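Last updated: 9/11/25

"Ask me about the dishes, not about the future"

At Testumus, a small company in Cernton, a kitchen table is set every morning for a robot arm. The engineer who leads the work agreed to talk with me on one condition, that I do not print a name. "I have relatives who will ask me when it can clean their house," the engineer told me. We spoke for 2 hours, mostly about ketchup.

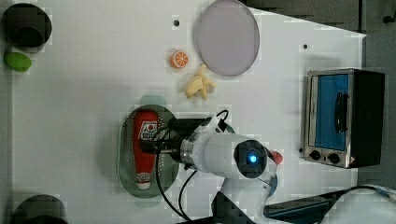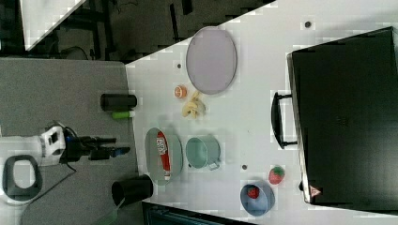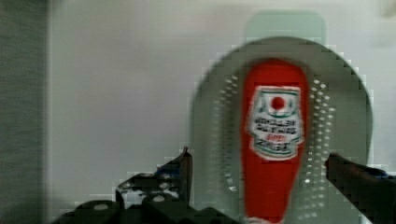 The ketchup bottle is a good place to start, the engineer said, because everybody thinks it is easy. "A person takes it by the middle and does not think. The arm must decide where the middle is, how wide to open, and from which side to come. If there is a bowl or a pot close to it, the arm must also not push this thing away."

I asked if the machine can do it now. The answer was careful. "In May we did 1,000 tries with one bottle, always standing, always on a free table. It was good, I was proud. Then we put the bottle lying down between other things, and I was less proud."

The software is called Titar, and it learns from movements which a person has shown before. Part of the program comes from Ghoneim, a partner firm which works mainly for shops and wants to know if the same arm can fill shelves. The engineer thinks that shelves will come first. "In a shop, the box is where the plan says. At home the plan is in the head of your mother, and she changes it."

What about soft things, for example real fruit? "We practice mostly with toy food. A real banana is a different banana on the next day - darker, softer. For the toy I can use the same force the whole year."

Speed is another question that visitors ask. To clear 7 objects from a table, the arm needs much more time than a child of school age, and a person from the team still stays beside it. The engineer does not find this so terrible. "If it works while I sleep, it may be slow. But it must not call me 3 times in the night because a plate is in a wrong place. This is what we do not have yet."

I wanted to know which chore at home the engineer would give away first. There was a long pause. "Emptying the dishwasher. Loading it, I would keep - in my family we have strong opinions about loading."

Testumus will continue with the kitchen table through the winter. The next task on the list is lids, and the engineer has asked for more time for it.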